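Has anyone done the Camero happiness course? Is it worth the money?

My sister swears by the Camero program, the one where you meditate twice a day and write down your intentions before bed. She did the weekend version in April and came home glowing, but she also comes home glowing from the dentist. They want 536 dollars for the home version, plus a "renewal" fee they won't give me a figure for over the phone. The brochure says over 3,000 people have "raised their happiness set point." How do you measure that? I sleep badly and worry too much, so I'm not against trying something, but I'd like to hear from people who aren't selling it.

Posted by drusitz_mom 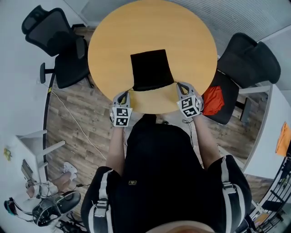 Meirion Vaughan

I did the Killmont version, which looked to me like the same material with a different cover. You fill out a form on the first morning rating how happy you are, and the same form on the last afternoon, after two days of soft music and good soup. Of course the second number is higher. I asked the instructor whether they ever send the form out again six months later and she told me that was a very "left-brain" thing to ask.

The breathing part was fine. You can get the breathing part from a library book. What I'd want to see before paying:

The renewal fee in writing.
Whether the 3,000 includes people who quit.
A refund policy with an actual deadline in it.

For the sleep, talk to your doctor first. I wasted most of a year on gratitude lists when I should have made an appointment.

gough_reader

It changed my life, just do it. You can't put a price on peace of mind.

tallpines

They did put a price on it, though. I paid 125 for the starter recordings and listened to the first one maybe ten times. Pleasant voice. I can't say I'm happier, and I can't say I'm not, and I'm suspicious of anyone who can tell you to the decimal. If your sister has the workbook, borrow it for a couple of weeks before you send them anything. Mine was mostly blank pages with a quote at the top.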